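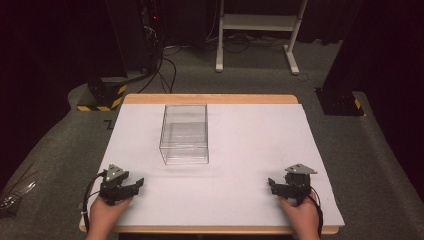 About Rundex

Rundex writes and checks working rules for teams that record hand tasks for robot training. We started in a rented unit behind a tile showroom and now have 19 people, most of them former operators, safety officers or lab technicians. Our clients are robotics firms, two colleges and a parts distributor called Lokico.

What we do

We go into a recording room, watch a full shift, and write down how the work is done. Then we compare that with the client's own procedures and with whatever workplace safety law applies in their province. The client gets a marked-up procedure, a floor plan and a list of changes in order of urgency. We come back after 20 working days to see what has stuck.

We also run our own room, where operators work with a pair of hand-held grippers at a table. Every rule we publish is tried there first.

The house rules

Our room rules fit on one page. Clients are welcome to copy them.

Stand bases near a work area are marked with yellow-and-black tape. Replace it when it lifts or fades.
Gripper cables hang clear of the jaws and keep enough slack for a full reach.
Objects that are not part of the task stay off the work surface.
Check clear plastic items for cracks before each session. They are hard to see on a white surface, so say out loud when one is put down.
Operators take a break of at least 5 minutes between blocks, away from the table.
Anyone in the room can stop a session. The reason goes in the log and the session is not counted against the operator.
Bystanders are not recorded without written consent.

The page is revised every May. Suggestions from operators are read first — they are the ones holding the equipment.

Our people

Prapai Ruangrit founded the company and leads site visits. She spent nine years in occupational health before moving into robotics, and still does the first walk-through for every new client.

Keith Sutcliffe manages the recording room and the training program. He keeps the incident and near-miss log, which stood at 1,036 entries at the last revision. Most concern cables and trips.

Working with us

Site visits are booked through the office, Monday to Friday. Please have your current procedures ready, even if they are only a draft. We don't sell equipment and we don't take commissions from companies that do.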